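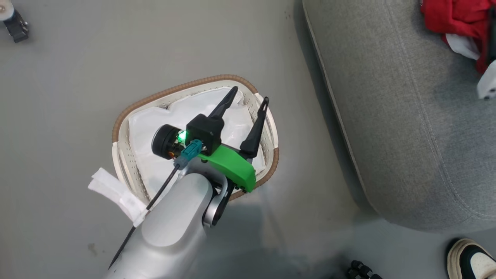
*Arm over the wastebasket, gripper above the liner, cable running back along the arm.*

The incident report for our liner-change task lists the cause as "cable snag, operator notified." I think that entry is wrong, and I think the habit of writing entries like it is the reason we keep having the same fault.

The facts are short. During a run of the Leone task set, the arm descended over a basket, closed on the liner, and began its retreat. The cable from the wrist had caught under the basket rim. The arm kept lifting. The connector pulled partway out of its socket, the wrist camera stopped sending images, and the controller went on using the last one it had received for 4 seconds. In that time the arm carried the basket sideways until Tae-yang Cheon pressed the stop. The basket tipped. No one was hurt.

A cable snag is a mechanical event, and a minor one. Any cable routed outside the arm will catch on something eventually, and a household floor offers plenty to catch on. The part that deserves the word "failure" came afterward, when the software treated a stale image as a live one. Plodex, our control layer, puts a timestamp on every image. The grasp routine never reads it. A limit of 600 milliseconds would have halted the arm before the basket left its place.

Jin-sol Ma has argued for internal cable routing, and she has a point. It would remove most of the snags. My objection is to the order of work. Rerouting takes a new wrist bracket, a new strain relief, and another round of calibration. The timestamp check takes an afternoon. If we reroute first, the snags become rare, the stale-image fault stays in the code, and the next thing to expose it may be a loose plug or a busy network, with the arm near a person's foot instead of a plastic bin.

There is a fair case against me. Giltent, the group that tests our builds, tried a strict image-age limit last September and logged 45 false stops in one day. Operators hate false stops. They learn to clear them without looking, and a stop that gets cleared without looking protects very little. I accept the number. I would point out that the limit in that test applied to every motion, including slow moves well clear of any object. Applied only while the gripper is closed or below rim height, it should trip far less often. We have not measured this and we should.

The force threshold also needs attention. It was set high so the arm could pull a full liner free of a tight rim. At that setting it cannot tell a heavy bag from a trapped cable. Lowering it for the first 10 centimeters of lift would cost a few failed pulls, which the task can retry.

I have asked for the report to be reopened with the cause changed to "no image-age check in grasp routine" and the snag moved to contributing factors. Until that change is made, the Flanis build should not run on the floor without a person at the stop button.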